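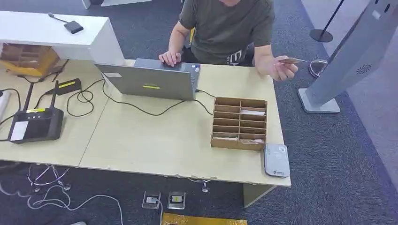 Speaker notes: Can a machine run the front desk yet?
Talk length 36 minutes, then questions. Kanchan Bansal is chairing. Clicker is on the lectern; check it before people come in.

OPENING (2 min)

Good afternoon. My name is Olga Núñez. For the past few years I have worked on small automation jobs at Harkard, mostly for shops, libraries and visitor centers. People ask me for a robot that can do the chores. When I ask which chores, they usually name the big ones: cleaning, lifting, stocking. I want to spend this talk on the small ones. Sorting cards into slots. Plugging in a cable. Finding the thing that was put down a minute ago.

My short answer to the title is "parts of it." The rest of the talk is which parts.

Ask for a show of hands: who works somewhere with a front desk? Who has sat at it?

PART 1: WHAT THE JOB IS

A desk job looks like one job from across the room. Up close it is a lot of short ones. Take a normal card desk. A person picks up a card, reads it, looks something up on a laptop, and puts the card in a slot or hands it over. One hand stays on the keyboard while the other holds the card. People do this without thinking. For a machine with two arms it means two different tasks at the same time, with different amounts of force, and neither one can wait for the other.

Then there is everything else on the desk. Power adapter, power strip, cords, a laptop that somebody may move. A cardboard organizer that weighs almost nothing and slides if you push on it.

Pause here. Ask them to think of their own desk.

When we plan a job at Harkard, we write the chores down in the order they come up in a shift. Last March I did this for a visitor center with Radu Văduva. He sat, I wrote. We logged 700 separate handlings over one shift. Most were cards. The second largest group was cables and chargers, which neither of us had put on the list beforehand.

PART 2: CARDS

Picking up a card that lies flat is still hard for a plain two-finger gripper. A person slides the card to the edge of the table, or gets a fingernail under it. Suction works well on smooth cards and badly on worn or bent ones. Most setups cheat by having the card already standing up in a slot or a tray. I have no problem with that. If you can change the furniture, change the furniture.

Putting the card into a narrow slot is the other half. The Spahić arm we tested did this well when the organizer was screwed down. When it was loose cardboard, the arm nudged the box on the first try and was off by a little on every try after that. A person would hold the box with the other hand. We wrote a routine that looks at the box again after each card. It worked, and it made the whole thing slow.

Results from the bench, for anyone taking notes:
3770 card placements in total.
Fixed organizer: good enough to leave alone for a shift.
Loose organizer: needed a person nearby all day.

Don't read out more numbers than that. The full table is in the handout, page 2.

Reading the card is the easy part now. If the print is clean, a camera will read it. Holding the card still, at an angle where the light doesn't bounce off it, took us longer than the software did.

PART 3: CABLES

Cables are where I would tell you not to spend money this year.

A cable has no fixed shape. It lies one way, somebody bumps it, and it lies another way. Black cables crossing other black cables are worse, because the camera has trouble telling which one goes where. Floor sockets add bending down, and carpet adds drag on anything with small wheels.

Spyros Rallis ran the Pandik base on carpet for us for several weeks. It handled the carpet. It did not handle a white cable lying loose across the carpet. It either stopped in front of it and asked for help or drove over it and pulled. We set it to stop. After that it stopped a lot.

If someone asks about cable covers: yes, use them. They cost very little and they helped more than any change we made to the software.

PART 4: TIDYING

People at home ask for this more than anything. Shops do too, at closing time.

A machine can put a thing back if it knows what the thing is and where it goes. The trouble is the things with no place. A spare adapter. Half a board at the back of a shelf. A person decides in a second: keep, toss, ask. Our system had a bin marked ASK. By the end of the first evening nearly everything was in it.

Jeanie Baxter managed the desk where we tried this. She went through the bin each morning and labeled what she found, and the system learned those items. After that the bin filled up more slowly, with new things. She told me it took her the same time as tidying up herself, but earlier in the day, when she was less tired. She kept it. I count that as a partial yes.

Labels help a great deal, by the way. A strip of bright tape on an adapter is easier to find than the adapter is.

PART 5: WHAT I WOULD BUY TODAY

If you have a desk with fixed slots, good light and cards in decent shape, a small arm can do the sorting. Budget for someone to set it up and for someone to be called.

If you have a card reader, keep it. Tapping a card on a reader beats any arm picking up the card.

If your problem is cables, buy clips.

If your problem is that the desk is a mess at night, try the bin for a month before you pay for anything. You can do that with a cardboard box and a marker.

Ravelel has a home unit coming that promises all of this. I have seen it once, in their own room, on their own table. Ask to see it on yours.

QUESTIONS I EXPECT

Will it replace the person at the desk? None of the places we worked with cut a position. The machine took the sorting, and the person still dealt with visitors.

How fast is it? Slower than a person on every chore I showed today. It can run overnight, so for sorting the speed matters less.

Is it safe next to people? The arms we used stop on contact. Leave room for chairs to roll back.

What about homes? Same chores, worse light, more kinds of objects, and no one on shift to call.

Thank Kanchan. Handouts are by the door. Take the adapter back from the lectern.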